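Gurnlow Home Handling Program: Questions on Recording Practice

Who must follow these rules?
Every operator who records household tasks with a hand-held gripper for the Gurnlow program, including operators placed through Skudness.

How long may a session run?
A session may run for 2 hours. Operators must then rest before starting another. No operator may submit more than 631 clips in a month.

May I record in a kitchen that is in daily use?
Yes. Household items may stay where they are. Documents, mail and screens that show personal details must be put away first.
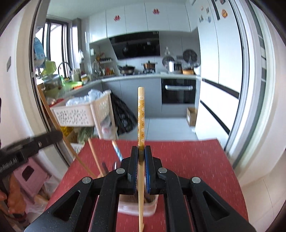
How should thin objects be held?
Thin objects must be held across both finger pads, with light and even pressure. Do not squeeze harder to correct a tilt — set the object down and grip it again. A chopstick held upright over a spiked holder, as in the pink one on the red tablecloth, should be moved in a straight line. Knives with the handle facing up may remain on the table but must not be gripped without written approval.

What happens if an object is dropped?
Keep the clip and mark it as a drop. Deleted clips are treated as missing records.

Who answers questions about these rules?
Shirin Kiani, Practice Standards, Gurnlow.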